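J'ai longtemps repassé mes nappes blanches en pestant, avec un résultat qui ne tenait même pas jusqu'au dessert. Depuis que je les amidonne moi-même, à l'ancienne, je suis réconciliée avec le linge de table (et avec le fer, un peu). Je vous raconte comment je m'y prends, avec mes ratés au passage.

## Ce qu'il faut sortir du placard

- de l'amidon de maïs, celui de la pâtisserie, ça marche très bien
- une grande casserole et un fouet
- une bassine assez large pour que le tissu ne soit pas tassé
- un fer avec un vrai réglage coton/lin
- un vieux drap propre pour rouler la nappe dedans

Pour les doses, je compte 25 g d'amidon par litre d'eau. C'est une tenue moyenne : le tissu tombe bien, il ne craque pas. Ma voisine de palier double la dose pour ses serviettes et elles tiennent debout toutes seules, chacun ses goûts !

## Préparer l'empois

Délayez l'amidon dans un verre d'eau froide. Froide, j'insiste : la première fois j'ai tout versé dans l'eau bouillante et j'ai obtenu des grumeaux gros comme des petits pois, bons pour la poubelle. Faites chauffer le reste de l'eau, versez le mélange en filet en fouettant, et laissez frémir jusqu'à ce que le liquide devienne translucide, un peu comme une colle très légère. Ensuite on laisse tiédir. S'il reste des grumeaux, une passoire fine et on n'en parle plus.

La nappe doit être lavée et bien rincée avant le bain. Un reste d'adoucissant et l'amidon accroche mal, ça fait des plaques. Je la plonge encore humide, je la malaxe doucement pour que tout soit imprégné, puis je presse sans tordre. Les torsades, sur du lin surtout, laissent des marques qu'on retrouve encore trois repassages plus tard.
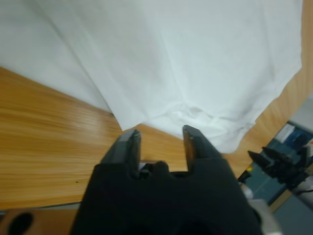
Vient le séchage, et c'est là que je me suis trompée pendant des années. J'attendais que tout soit parfaitement sec, puis je m'acharnais à la vapeur. Grosse erreur ! Il faut reprendre le tissu quand il est encore frais au toucher. Si vous avez raté le moment, ce n'est pas grave : un coup de vaporisateur, on roule la nappe dans le vieux drap, et on l'oublie une petite heure. L'humidité se répartit toute seule.

## Le repassage

Fer chaud, sans vapeur. Je commence par l'envers, du centre vers les bords, en tirant légèrement avec la main libre. Je termine par l'endroit si je veux un peu de brillant. Sur une broderie, je reste sur l'envers, avec une serviette éponge dessous pour ne pas écraser le relief.

Si la semelle se met à coller ou à brunir, arrêtez tout. C'est que l'amidon est trop concentré ou le tissu trop mouillé. On laisse refroidir le fer, on l'essuie avec un chiffon humide, et on repart. Mon ami Rafferty Achterberg, lui, essuie sa semelle après chaque nappe – je n'ai pas cette discipline.

Pour une grande nappe (la mienne fait 144 cm de large), je glisse une chaise derrière la planche pour que la partie repassée s'y pose au lieu de traîner par terre.

## Plier et ranger

Je plie en trois dans la longueur, puis je roule autour d'un tube en carton. Pas de pli marqué, donc rien à rattraper le jour du repas. En revanche, je n'amidonne pas ce qui va dormir longtemps dans l'armoire : l'amidon peut jaunir et il attire les poissons d'argent. Les nappes de Noël sont rangées en janvier lavées, sans apprêt, et je refais un bain en décembre.

Dernière chose, le reste d'empois se garde un jour ou deux au frigo, pas plus. Moi j'y passe les torchons tant que j'y suis, ou les cols de chemise, au pinceau.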